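Yorath library to stay open in the evenings after all

30 October 2018

Good news for anyone who, like me, only ever gets to the library after work. The evening opening at Yorath library is staying put. The council had planned to shut the doors at half past five every day from the end of the month, and last night it dropped the idea. I was in the public seats with a flask of tea and a very numb behind, and I can tell you there was proper cheering.

If you missed the whole saga, it started back in March, when the budget papers came out and a line near the bottom of page nine said evening hours would be "reviewed". I've lived here long enough to know what that means. By the summer there was a petition on the counter at the bakery, another at the chip shop and a third going round the school gates, and when they were all added together the total came to 3,252 signatures. That's a lot for a town our size! I signed at the bakery, and I did get a custard slice while I was there, so it was a good morning's work all round.

The council's case was money, as it always is. Keeping the building lit, heated and staffed until eight costs more than closing at teatime, and the figures in the papers showed some very thin evenings, especially in January when the heating was playing up and you could see your breath in the local history corner. Fair enough. But the same papers showed that 158 people came in on the busiest evening of the year, and I'd have liked to see somebody tell that lot to come back in their lunch hour.

What swung it, as far as I could tell, was the new bus timetable. The Ceduver bus now gets in at ten to six, so under the early closing plan anyone coming home on it would have found the place locked up. A councillor from the other end of town asked whether anybody had checked this before writing the report. There was a long silence and a bit of paper shuffling. The vote came not long after that, and it went through comfortably.

So the hours from now on are as they were: nine until eight on weekdays, nine until one on Saturdays, and closed on Sundays. The one change is that the upstairs reading room will shut at seven so the cleaners can get in. I can live with that. I usually end up downstairs near the large print thrillers anyway, where the good radiator is. 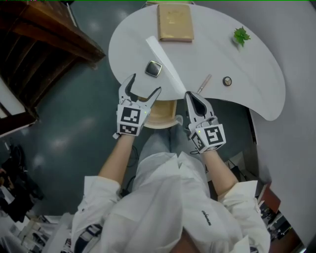
I've been using the evening hours for a couple of years now, first for my family tree (I got stuck in Plaltero with a great-great-grandfather who seems to have had two birthdays) and lately just for a bit of peace to read in. My own house has a television in nearly every room and at least one of them is always on. What I want after tea is a chair, a white table to lean on with my sleeves rolled up, and an hour without anyone asking me where the scissors are. You can't put that in a budget paper, I suppose, but I did write it in my letter to the council, and I got a very polite letter back.

There is a bit of new money as well, which I wasn't expecting. The council has set aside £1,125 for books, to be spent before the spring, and the library would like suggestions from people who borrow. There's a box on the front desk with slips next to it, and a pencil on a string. I've put in for more crime set in cold places and a decent book on growing pears against a wall, as the one they have now is older than I am and most of the pages on pruning have come loose. You can put in as many slips as you like, but please print clearly – I had a peek at the ones on top and one of them might have said "badgers" or "budgets", and I wouldn't want to guess.

The limit on reservations is going up too. You'll be able to have 5 books on order at once in place of three, and there's still no charge if the book is already in one of the other branches. It usually takes a week or so to come over from Utus, a bit longer if there's snow on the top road.

Not everything went the way people hoped. The request for a Sunday afternoon opening was turned down without much talk, and the toilet by the children's section is going to stay out of order until a part arrives. It has been out of order since before the clocks went forward. I asked about it on my way out and was told the part was definitely ordered this time, so we'll see. The café at the market hall has said library visitors can use theirs while it's open, which is kind of them, though it closes at four and isn't much help to us evening types.

The car park was also mentioned. The two spaces nearest the door are being kept for blue badge holders in the evenings as well as the daytime, and the lamp over the ramp is being replaced. That ramp has been pitch dark from October onwards for as long as I can remember, and I've seen people feeling their way down it by the light of their phones, so I was very pleased about that one. The bike rack is moving round to the side wall, out of the way of the bins.

The hours will be looked at again in a year, when the next set of visitor figures is in. They go by the counter on the door, so if you only pop in to drop a book back you still count, but you don't if you use the returns slot outside. I've used that slot for years out of plain laziness, and I'm going to mend my ways and walk the extra few steps. I'd ask everyone else to do the same, even when it's raining.

The evening story session for the under-sevens is back as well, straight after half term, at six o'clock in the children's section. It's free and there's no need to book, but a grown-up has to stay. Pyjamas are welcome. Book suggestion slips need to be in the box by the last day of November, and if you can't get to the desk you can ring the library during opening hours and they'll fill one in for you.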